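Wednesday at Dernen: the open lab afternoon

Quick one before this goes out, the rest of the newsletter is already laid out and waiting on me.

Went over to the Dernen open afternoon on Wednesday. Doors at 2, late start, parking a mess as usual (use the lot behind Fakir next time, not the front). Good turnout from our side, more than signed up, so some folks stood in the hallway for the first talk. Sorry to those folks.

Rafsan Rathnayake ran the main session. He heads up the Hellar project, the kitchen handling one. Short version for anyone who couldn't make it: they want a hand that can pick up ordinary cookware and put it where you want it, and they do most of the practice in simulation before any hardware moves. Cups, bowls, pans. Pans are the hard ones. All the weight is out at one end and you're holding the other, so a grip that's fine on a cup lets the pan roll over.

Rafsan's numbers, from my notes: 335 tries at the pan task in the sim last month, 300 counted as good. A try counts if the pan ends up flat and inside the target area. Tipping it over and dragging it there does not count, somebody asked. The other 35 were mostly the handle twisting between the fingers. He was pretty open about that and put a few of the bad ones up on the big screen, which got the best reaction of the day. One pan went straight off the table.

Then the live part. 4 groups, ten or so minutes each at the workstations, everybody got to change something in the sim and run it again. Our group went after friction. Turn it down far enough and the hand can't hold anything, which you'd expect, but turn it way up and you get odd stuff too, the fingers stick where they first touch and never settle. I would of stayed on that all afternoon. Group 3 made the pan heavier and heavier untill it quit, I didn't catch the final weight, if you were in that group send it to me.

Questions after. A few I wrote down:

Why steel pans? They had the model already and the shiny surface is a good test for the camera side. Glass is on the list, later.

Does it pour? No. Not this year.

When does it move to real hardware? Some of it has. The Votitz rig next door runs the same grips, but it was down for a cable swap so we only got to look at it through the window. Rafsan says it'll be up for the January visit.

Can schools come? Yes but email first, max 40 in the room and they do mean it after this time.

Coffee was good, sandwiches gone by 3. The handouts ran out too. I have a few spare, ask at the desk, first come first served. Slides are supposed to be coming by email, I'll foward them when I get them.

Also two people left jackets. One dark blue, one green with a broken zipper. Both at the Dernen front desk, they'll hold them to the end of the month.

Sign up for January is open now, same form as last time, put your group size in the notes box. Anyone who got stuck in the hallway goes to the top of the list, just write "hallway" next to your name.

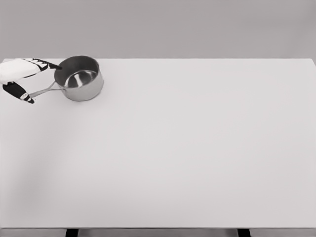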